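The Slow Death of the Cloth Napkin

I gave up paper napkins in October, which I mention only because it took 184 of them to get me there. The receipt from the warehouse store said 800 to a pack, and by the time I noticed how fast the stack was shrinking I had gone through 184 in a month in which I had, to my knowledge, eaten no ribs.

So I ordered cloth ones. The shop is called Firnora and it sells exactly the kind of thing you buy after 10 p.m. A set of 8, in a color the website called Dusk and my eyes called oatmeal. They arrived pressed into a square so crisp that I left them in the drawer for two weeks out of respect.

My grandmother had cloth napkins and used them at every meal, including toast. She also had a system of rings, one per person, so that you got your own napkin back at supper with the morning's egg still on it. As a child I found this disgusting. As an adult who has now washed napkins, I think she was a genius, and I have started pricing rings. 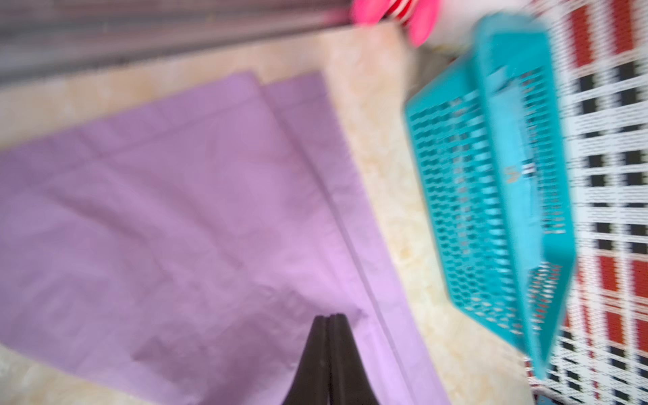
Ironing is where most people quit, and I understand them. A napkin has four edges and none of them agree after a wash. I tried the iron, then the damp-towel trick, then a spray from Basetti that smelled like a hotel lobby and did nothing else. What I do now is spread the cloth out flat, smooth it with my forearm and put one long fold in it. It works on bigger things too, like the lavender piece on the marbled surface up there, creases and all. Wrinkles, I have decided, are a texture. Restaurants charge extra for it.

Stains are a separate education. Tomato comes out if you get to it the same evening. Turmeric does not come out, ever, and should be thought of as a dye that happens to be served with rice. I have one napkin that was present for a takeout order from Chraibi, the good place by the bus depot, and it is now the guest of honor at any meal involving curry – it has nothing left to lose.

The remaining paper ones live on top of the fridge. I use them for bacon and for spiders. At the current rate they should see me into retirement, and possibly out the other side of it.

Next week: I try to find out why I own 24 forks and can only ever locate five.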